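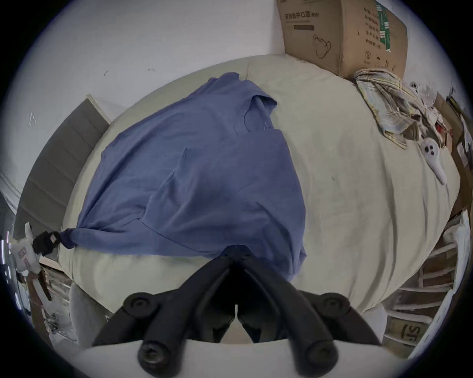
A hand-held gripper takes hold of the hem of a blue T-shirt on a bed.

Vunik trains laundry robot on 2,035 hand-recorded grabs, no robot used in recording

2025-06-15

A small team at Vunik says it has taught a robot arm to pick up and fold T-shirts using nothing but recordings made by people in ordinary bedrooms. 2,035 of them. Each one is a person holding a two-fingered gripper with a camera on it and doing the job by hand, start to finish.

The method, called Zirnel, was posted in a short report this month. Code to follow, the team says, no date given.

The basic idea is not new. Hand-held grippers have been around in robot labs for a while and plenty of groups use them. What Vunik changed is how the recordings get cut up before training. Instead of feeding in a whole fold as one long piece, Zirnel looks for the moment the fingers close on cloth and treats that as the anchor. Everything before it is "approach," everything after is "carry." The two parts are learned separatly and stitched back together when the arm runs.

"Most of the failures we had were in the first pinch," said Wolfram Stüber, who leads the work. "The arm got two layers when it wanted one, or it got the sheet. If the pinch is bad the rest is wasted. So we put our effort there."

The sheet problem comes up a lot in the report. On a table the gripper can press down and the table stays put. On a mattress the surface gives, the cloth sinks with it, and the fingers can come up with a fistful of bedding. Stüber's group found that people holding the tool handle this without thinking – they come in low and at a slant, and slide one finger under the hem. The recordings pick that up. Earlier versions of the software smoothed it away as noise.

Results, as given in the report: the arm got a clean single grab on the shirt hem in 80 percent of tries, in rooms it had no recordings from. Full folds were lower. The team doesn't put one number on it, they break it down by garment, and long sleeves are bad. Hoodies were left out.

Rooms were left as they were. The instructions to the people recording said to move nothing except the garment, and the report argues this matters as much as the splitting trick. Boxes on the bed, toys, other laundry, bags hanging off the side, all of it stays. A model trained only on recordings from a cleared bed did fine on a cleared bed and fell apart in a lived-in room.

"We had a version that would go for anything with a wrinkle in it," said Oksana Symonenko, who ran the recording side. "Pillowcases, a blanket, somebody's scarf. After we added the cluttered rooms it mostly stopped doing that. Mostly."

Symonenko's group kept the training for new recorders short. 5 practice folds with the tool, then they were on their own. She said longer training made things worse – people got careful and slow, and the arm learned to be slow too. Recordings where the person dropped the shirt and picked it up again were kept in. Those turned out useful for teaching the arm to recover, and the team now wishes it had more of them.

There are limits and the report lists them. The tool has two fingers and so does the arm, so anything that needs a third point of contact is out. Thin slippery fabric is a weak spot. The camera sits on the gripper, which means that once a big fold of cloth comes up in front of it the system can't see much and is working from memory for a moment. Bad light hurts. And the arm is slow, a good bit slower than the people it learned from, though no timings are given for full folds.

Also not tested: picking one shirt out of a pile. Every trial started with the garment on its own patch of bed, spread or half spread.

Outside groups have started to look at it. Flilley, which builds arms for commercial laundries, said it is trying the splitting method on towels and has nothing to report yet. Colombo, the lab that shared the gripper design with Vunik, is running its own set with kitchen cloths and says the pinch anchor is harder to find there as people tend to grab, let go and grab again.

Asked if the approach would carry over to a different gripper, Stüber said he didn't know. The finger shape on the hand-held tool and the one on the arm are the same part, printed from the same file, and the team hasn't tried swapping it. That's on the list for the next round, along with 2 more garment types – button shirts and kids' pajamas.

Vunik says the recordings will be released with the code, after a check for faces, mail and anything else in the rooms that people would not want shared. Symonenko said that check is being done by hand and is the main hold up.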